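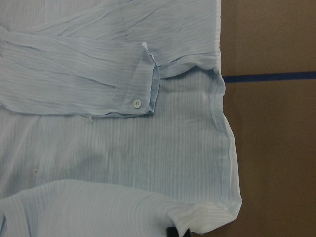
Hobart, 24 Jan 2019

Spyros Tzavaras wrote:
> The Zedell log gives the Lurell serial 70 episodes.
> My transfer set stops at 50. Is the log wrong?

The log counts repeats. Karamanlidis re-cut the first run for the December schedule and gave each rebroadcast a new number. I have compared the opening announcements on my discs with the log, and the cast is unchanged throughout. The organist differs after the re-cut.

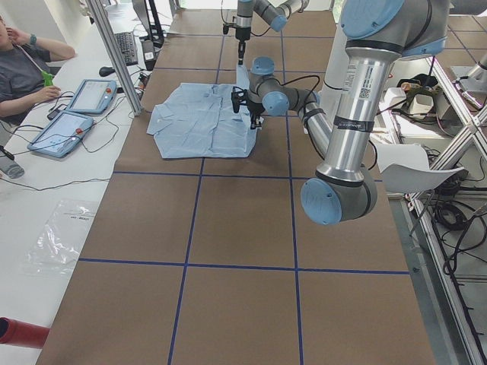
DISC CONDITION

Disc 552 has a lacquer fault near the centre. The dialogue is intelligible, but the closing theme drops out twice. I transferred it flat and applied no noise reduction.
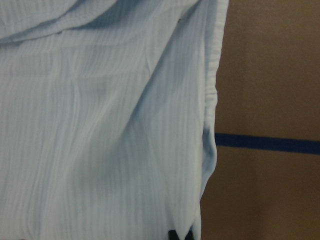

Pitch is the larger problem. The Imia dubs run fast, so the comic voices sit too high and the butler has been catalogued as a separate actor. He should be merged with the narrator. 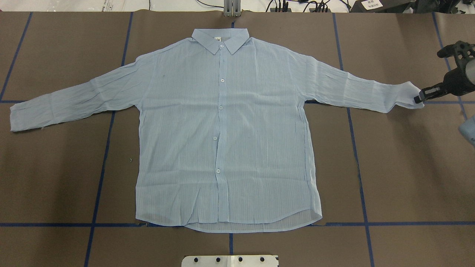 The corrected index has some 200 entries. Please send changes as plain text, one per line, with the disc number first.

This site uses cookies to keep you logged in to the list archive. Accept | Settings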